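Contrôle annuel du mobilier et des locaux communs – site Pridthorpe
Relevé du 3 août 2022
Référence de dossier : 188

Accès et circulations
Porte d'entrée, fermeture automatique : conforme.
Couloir du rez-de-chaussée, largeur libre : conforme. Les cartons signalés lors de la dernière visite ont été retirés.
Escalier, nez de marche : à reprendre. La bande antidérapante se décolle sur les 4 premières marches. Recoller ou remplacer avant la rentrée.
Éclairage de secours, palier 2 : non conforme. Le bloc ne s'allume pas au test. Pièce à commander chez Kobzar.

Électricité
Tableau divisionnaire, repérage des circuits : conforme.
Multiprises : à revoir en salle 201. Deux blocs branchés l'un sur l'autre derrière l'armoire. Débrancher et demander une prise murale supplémentaire.
Cordons d'alimentation : conforme, sauf la bouilloire de la salle de pause, gaine fendue près de la fiche. Appareil mis de côté.

Mobilier
Les tables et rangements sont contrôlés à vide et en charge lorsque c'est possible. Pour les tiroirs, on vérifie la course complète, la butée de fin et la tenue de la façade. Un tiroir laissé ouvert à hauteur de cuisse reste la première cause de choc relevée sur le site, et la consigne de fermeture est à rappeler à chaque équipe.
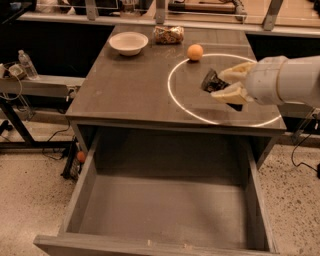 Pour les chaises, le contrôle porte sur le piètement, les patins et le dossier. Les modèles Gurkport de la salle de réunion ont été resserrés en décembre et ne présentent pas de jeu. Une chaise de l'accueil penche vers l'arrière, à réformer.

Étagères, fixation murale : conforme, sauf l'étagère 71, cheville supérieure arrachée. Vidée, ne pas recharger.
Armoires hautes : rien à entreposer sur le dessus. Déjà demandé l'an dernier.

Incendie
Extincteurs, date de vérification : conforme. L'étiquette de celui du local technique est illisible, la faire refaire par Feltetti.
Plan d'évacuation : à mettre à jour, l'ancienne réserve y figure encore comme bureau.
Issue arrière : conforme, dégagée des deux côtés.

Suites à donner
Le bloc de secours et l'étagère passent en priorité. Les autres points seront revus à la prochaine visite, en décembre.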